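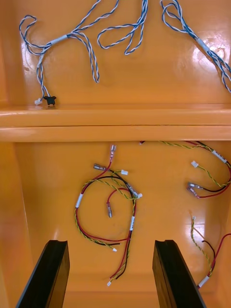

Progress report to Panville, second period
Project: wire harness sorting and reuse, Mastent workshop

Period covered: June through September

**Where the work stands**

The sorting room is set up and in daily use. We lost most of June to moving the benches and having the lights rehung, so the sorting itself started in July, three weeks behind the plan in our application. We have made up part of that time and expect to make up the rest by the end of the next period.

The stock came to us from Zakharchenko in mixed cartons, 3,000 harnesses in all, taken out of storage when their assembly hall closed. There was no packing list. Some cartons held a single kind of harness and others held five or six kinds pushed in together, which made the first month slow.

We now sort in two passes. The first pass is by wire color and general build, and each kind gets its own level in the orange bays. The blue-and-white twisted harnesses go on the upper level. The red, black and yellow-green ones go on the lower level. The second pass is by connector and length and is done at the bench, one kind at a time. Mixing the two passes was a mistake we made in July, and it cost us a week of rework.

**Handling**

Harnesses are laid out loose in the bays before the second pass. We tried bundling them with ties first, but the ties had to be cut again at the bench and the blades nicked the insulation on a few pieces. Loose harnesses do tangle, mainly the long blue-and-white ones with several branches. The rule now is to put fewer in a bay at once and to lift them by the label sleeve end where there is one.

Spade terminals need more care than the plastic connectors. A bent spade can usually be straightened once, but after that we cut it off and fit a new one. The clear insulating sleeves slide back during handling, so checking their position has been added to the bench sheet.

The label sleeves have been more useful than we expected. Most of the printing can still be read, and where it can, the second pass takes half the time. Where the label is missing or rubbed off, the harness goes to a separate tray and is traced with a meter at the end of the shift.

**The room**

The bays were repainted in gloss orange before we moved in. Dark wires show up well against it. The drawback is glare from the new lights, which makes white sleeves hard to read when they lie in the wrong spot. We have asked for diffusers on the fixtures nearest the bays. The quote came in under the amount set aside for lighting, so no change to the budget is needed.

Two of the benches are still without edge strips. Terminals roll off and end up on the floor. This is a small job and will be done in October.

**Testing and reuse**

Continuity testing began in August on a first batch of 100 harnesses. Of these, 21 were set aside for repair. The usual faults were a loose crimp at the spade terminal or a broken wire just behind a connector. The rest passed and have been bagged and shelved.

Clusudness, the training shop that will take the reused harnesses, has received a sample box of both main kinds. They asked for the twisted pairs to be kept at full length and for the mating connectors to be sent along if we have them. We have some of the white ones. The black ones are harder to find, and we may have to buy a small quantity out of the materials line.

**Spending**

The equipment line is spent except for the diffusers. The materials line is well under plan because we have repaired less than expected so far - this will change once testing picks up. Hours are slightly over plan for July, for the reason given above, and on plan for August and September.

**Next period**

- Finish the first pass on the remaining 40 cartons.
- Move testing from one bench to two.
- Repair the set-aside harnesses from the first batch and retest them.
- Agree on a delivery schedule with Clusudness.
- Fit the edge strips and diffusers.

We would like Panville's approval to move unspent materials money into a second crimping tool. The one we have is shared between repair and training, and with two test benches running it will hold up the work. A supplier's price is attached to the spending sheet. An answer by the end of October would let us order it before the second bench opens.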